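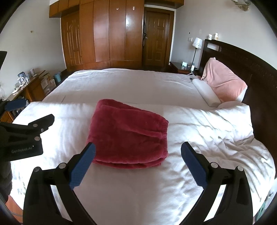 How to Fold Fleece and Plush Pants for Flat Storage
Updated 2020-06-26

Thick fleece pants take up more shelf space than any other item of sleepwear. The pile traps air, the waistband pulls the top of the garment narrow, and a fold that looks flat on the bed springs open in the drawer. The method below produces a compact rectangle that can be stacked or stood on edge. It applies to fleece, plush, and brushed knit pants with an elastic waistband.

What you need

A flat surface at least as long as the pants. A made bed is suitable. A smooth sheet gives a better result than a wrinkled quilt, as the garment will follow whatever is under it.
A shelf, drawer, or lidded bin.
A lint brush (optional).

Before folding

Confirm that the pants are fully dry. Check the waistband casing and the crotch seam, where the layers are thickest. If either feels cool to the touch, hang the pants for another hour.

Turn the pants right side out and empty the pockets. Shake them once from the waistband and once from the cuffs. Brush the pile in one direction if it has matted. Light and dark patches on the surface are usually a change in pile direction and do not indicate wear or fading.

Folding

1. Lay the pants face up with the legs straight. Pull each leg by the cuff until the inseam is free of slack.

2. Fold one leg over the other, matching the outer seams. The seat will form a triangle at the crotch. Fold this point inward so that the long edge is straight.

3. Flatten the waistband with both hands, working from the center outward. Do not stretch the elastic to match the width of the hips. It will draw back in and pull the upper layers with it.

4. Press along the full length with the forearm, moving from the waistband toward the cuffs. The air leaves through the open leg ends.

5. Bring the cuffs up to a point just below the waistband. Leave a gap the width of two fingers. Folding cuffs directly onto the elastic stacks the thickest parts of the garment together.

6. Fold in half again. For a narrow shelf, fold in thirds instead.

7. Press once more and square the corners.

The folded edges will be rounded. Fleece does not hold a crease, and an iron should not be used to force one. Polyester pile can glaze at a moderate setting.

Correcting common faults

Diagonal ridge across the top layer. One leg is twisted inside the fold. Open the pants back to step 2, realign the outer seams, and repeat.

Layers offset along one edge. The lower layer has slipped during the last fold. Hold it in place with one hand and draw the upper layer over it. A small offset is harmless in a stack but will show if the pants are stored on edge.

Bundle opens by itself. Air remains in the legs. Repeat step 4 with slower pressure.

Storage

Stack no more than 3 pairs. Place the heaviest at the bottom and alternate the direction of the waistbands so that the stack stays level. In a deep drawer, stand each pair upright with the rounded fold facing up.

For seasonal storage, use a breathable bag. Compression bags save space but flatten the pile, and a pair packed away until September may need a short tumble on low heat before it is worn.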